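What the second arm cost us

Posted in July by Baltasar Vallejo

We run a small shop that sets up automation cells for pet supply and dry goods packers. Last spring I wrote that one arm was enough for our test bench. I've changed my mind, and a few people asked for the numbers, so I'm putting them down.

The first arm came with the bench when we took over the lease from Rungrueang. We paid nothing extra for it, and that spoiled my sense of what these things cost. When Kanokwan Pongsiri started working on scooping and portioning, she wanted a second arm so one could hold or steady things while the other poured. I said no twice. Then I sat with her for an afternoon and watched her stop every few minutes to move a bowl by hand, and I asked for quotes.

Tutent quoted a matched arm with a gripper at a price I won't print, and the lead time was longer than our lease. Dreltus had a refurbished one. The total, with gripper and freight, was $3153. I put $1000 down and paid the rest on delivery.
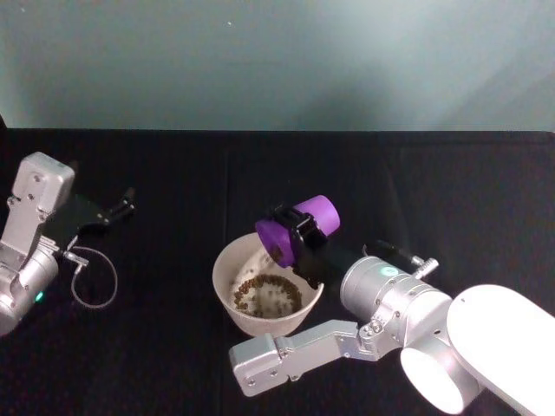 The arm was the easy part of the budget. I had left out nearly everything that goes around it. Cables and connectors came to $300, and I had written zero on that line. The mount had to be redone. We also bought a black cloth for the table, scoops, bowls and a lot of dry pellets, all cheap, but they go on the card week after week and I never see them coming.

Time was the other thing I didn't plan for. Stijn Cuypers spent five days getting both arms to agree on where the table was. If I charged his hours to the purchase the way I would for a customer, the refurbished arm stops looking like a bargain. I would still buy it. I'd just write those days into the plan at the start.

If you are putting together a request for something similar, get the gripper priced separately. Two of the quotes I received folded it in, and one left it out without saying so. Ask what cable lengths are included. Ask who pays return freight if a joint fails in the first month. Dreltus pays it, Tutent does not, and I only found that out by reading the last page.

Next on the list is a scale under the bowl. Right now we weigh portions by hand after each run. Tutorberg makes one that would fit our table, but I want to see it work with pellets before I spend anything. I'll post the price when I have it.

3 comments | 5 shares

Contact | Copyright Baltasar Vallejo | Back to top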